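Losto Home Battery and Load Controller

May
By the Wanel product desk
Reading time: 2 minutes
Print this page | E-mail this page

The Losto is a wall-mounted battery with a built-in load controller, made for homes and small shops on time-of-use electric rates. It charges from rooftop solar or from the grid at off-peak hours, then feeds the building when rates go up. No generator, fuel tank or vent is needed.

Storage is 9 kilowatt-hours per cabinet, and up to three cabinets can be linked for a total of 27. Each cabinet weighs 77 pounds with the battery modules removed. Two people should lift it.

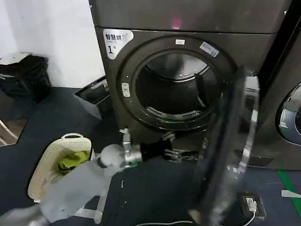

Dryer number one, door open.

Large appliances go on the controlled circuits. You set a start window for each circuit, and the controller holds power back until the window opens. A circuit can be released by hand at any time from the front panel — press and hold the circuit button until the light turns green.

What it works with

The Losto accepts the Remus inverter directly. Other inverters need the Siddiqui adapter board, sold separately. Wind turbines with a DC output can be connected through the same board. 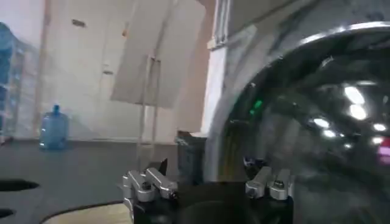 Installation

A licensed electrician must make the panel connection. Leave clear wall space on both sides of the cabinet, and keep it out of direct sun. Check with your utility before ordering — some require a signed interconnection form for any home battery.

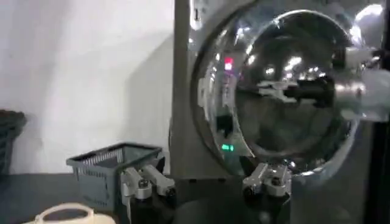

Front-loading washer with the door closed.

Ordering

Part number 660 covers one cabinet, the wall bracket and the controller. Add-on cabinets ship without a controller. Orders placed before noon leave the Wanel warehouse the next working day.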